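Ticket 571: Tape hanging job, arm stalls or misses the core
Project: Marras (household and shop-floor chores)
Opened by: Thiện Lại
Assigned to: Amos Alcantara
Status: Open, partly resolved

Reported by Thiện, 09:40
The chore is to tidy rolls of electrical tape on the upright white board. A shop assistant at Joltow does it without looking. Our arm completed 19 of 37 attempts this morning. Most failures came at the core: the finger touched the cardboard rim and the shoulder servo went into overload. Supply voltage was normal throughout. Same program as the Nokitville bench, where it passed. 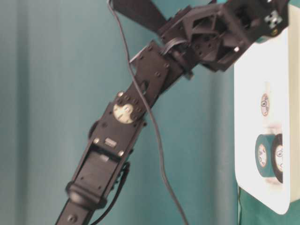

Arm beside the board, green rolls on the lower part.

Amos, 10:25
Please check three things before touching the program:
1. Elbow horn screws. If they have backed off, the tip will be out by more than the core allows.
2. Cable. It must not pull on the wrist at full reach.
3. Home position. Run the Prasar homing routine twice and compare the readings.

Thiện, 11:10
Horn screws were tight. Cable has slack at full reach. The two homing runs disagreed by 37 counts on the shoulder and agreed on every other joint. I have replaced the shoulder servo lead and the readings now match. Overload limit left at 1000.

With the new lead the finger goes into the core more often, but it is slow. The approach takes around 19 seconds per roll. 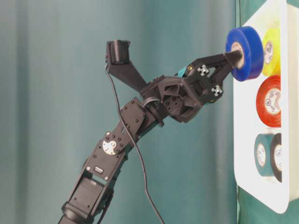
The remaining fault is in the angle of entry. If the finger goes in square to the core, the roll comes away cleanly. If it goes in tilted, the roll binds and the arm either stalls or drags it sideways. I tried a lower speed for the last part of the move. It reduced the stalls and did nothing for the dragging.

Amos, 14:05
Agreed, that is a separate fault. Try correcting the wrist angle just before contact - the current program fixes it at the start of the move and never looks again. Also clean the fingertips. Dust on the contact faces will not help grip on the flat pick-up task. 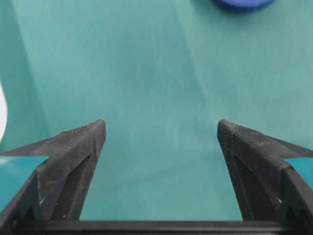
Wrist view, fingers open, dust on both tips.

Thiện, 15:30
Wrist correction added. Not yet tested over a full set. Fingertips to be wiped before the next run.

For the Marras report, on whether the machine can take over this chore: not yet. It can do it with a person nearby to clear stalls, and that person could hang the tape faster. I would put it down as "supervised only" and review in September.

Amos, 15:50
Fine with that wording. Keep the ticket open until there is a full set with the wrist correction on. Log the lead as a spare part used.

3 comments | 0 shares
Last updated: 15:52
Contact the Marras support desk | © Joltow | Back to top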